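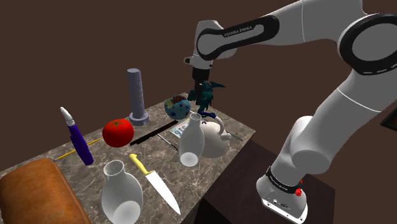
Las contraportadas de las novelas de suspense cuentan demasiado. La última que compré, editada por Besmont, tiene 379 páginas y el resumen de la cubierta llega hasta la muerte del socio, que ocurre cuando el lector ya ha pasado la mitad. Leí todo ese tramo esperando un cadáver anunciado. Un buen thriller debería dejar ver lo mismo que una mesa llena de cosas con un brazo robótico encima, los dedos oscuros apuntando hacia abajo: hay algo a punto de suceder y todavía no se sabe qué.

Entiendo el argumento comercial. Quien hojea en una librería decide rápido, y una frase con un muerto vende más que una con una sospecha. Pero la colección negra de Judside lleva años saliendo con dos líneas en la cubierta trasera y yo la sigo comprando, igual que mucha gente de mi club de lectura. En septiembre leímos allí El puente de Kadstead sin saber siquiera quién era el protagonista. Discutimos más que con ningún otro libro.

Tampoco me convence que el género aguante cualquier destripe porque lo que importa es el estilo. En algunas novelas será verdad. En una de persecuciones, escrita para leerse en dos noches, la trama es casi todo lo que se paga.

Mientras tanto, he vuelto a forrar los libros con papel de periódico antes de empezarlos.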